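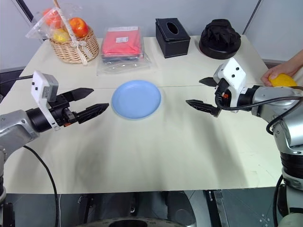
The fault had been logged 76 times before Su-chen Yau was assigned to it. The entry was always the same: left finger position, deviation at close, retry. The retry always passed, so the line in the log turned green and the cell went on working.

She read all 76 entries at the bench before she touched anything. The cell was a Notoma two-arm unit on a white table, installed in June on the ground floor of the Tikum building. Its job was table service trials. An object was handed in or set down, one arm took it, the other arm steadied the plate, and the object went onto the plate. The cell had completed 1689 cycles. The manual called for an inspection at 2000.

Tsai had the previous shift and had left a note taped to the controller. It said: Recalibrated left. Fine now. Underneath, in the same pen, it said: Recalibrated left again.

She started with the cables. The left arm had one running down over the front edge of the table, and she followed it by hand to the connector, unplugged it, looked at the pins and plugged it back in. She moved the arm through its full range at ten percent speed with her palm resting on the cable. It did not pull tight at any point. She did the same on the right and wrote down both results.

Next she checked the wrist modules. She put the calibration card on the table and ran the routine from both sides. The left module placed the center of the card 0.4 millimeters away from where the right module placed it. The limit was 0.5. She ran it again and got 0.4 again.

"It's in tolerance," Tsai said. He had come back for his jacket.

"It is."

"So it isn't the camera."

"I haven't said what it is."

He took the jacket off the hook and stayed. She set the fingers to close on nothing, 20 times, and wrote down the position reported at each close. The right gripper gave the same number every time. The left gave the same number 19 times and a different one on the seventh close.

"One in 20," Tsai said.

"The log says one in 22. That's close enough to work with."

She put the arm in service mode, supported the forearm with a foam block and took the left fingers off. Each was held by two screws. Three of the four came out with the resistance she expected. The fourth, on the lower finger, turned freely for the last half of its length. She put it on a sheet of white paper under the lamp. The thread was clean. She looked into the hole with a magnifier and saw a bright ring where the first turns of thread should have been.

"Who fitted these?" she asked.

"They came fitted."

"Both sides?"

Tsai thought about it. "The left one was changed. The first week. The Cleneo people sent a longer finger and I put it on."

"With the screws in the bag?"

"With the screws that were in it."

The bag was still in the drawer, stapled shut, part number 396 on the label. It held two screws, each two millimeters longer than the one on the paper. She measured them twice and passed the caliper to Tsai so that he could measure them too.

The short screw had been holding by the first few turns only. On most closes it held. When the load came at a certain angle the finger rocked, the encoder read the rock, and the controller reported what the encoder said. On the retry the finger had settled back. Every calibration since June had been done on a finger that was sometimes in one place and sometimes in another.

She ran the tap through the hole by hand, blew it out, and fitted the long screws with one drop of thread compound each. She tightened them in alternating quarter turns. The torque driver clicked at the figure in the manual. After that she recalibrated the left side. The difference between the two modules came down to 0.1.

She closed the gripper on nothing 299 times. It took most of the evening. Tsai read the numbers aloud for the first hundred, then hung his jacket up again and went to find something to eat. He came back with two boxes of rice and put hers by the keyboard.

"Well?" he said.

"Same number."

"Every time?"

"Every time so far."

She took his note off the controller, folded it and put it in the drawer with the empty bag. In the log, under cause, she typed: Screw, lower left finger, wrong length. The next field asked for the name of the technician responsible for the original fitting. The field was marked optional. She pressed the tab key and went on to the parts used.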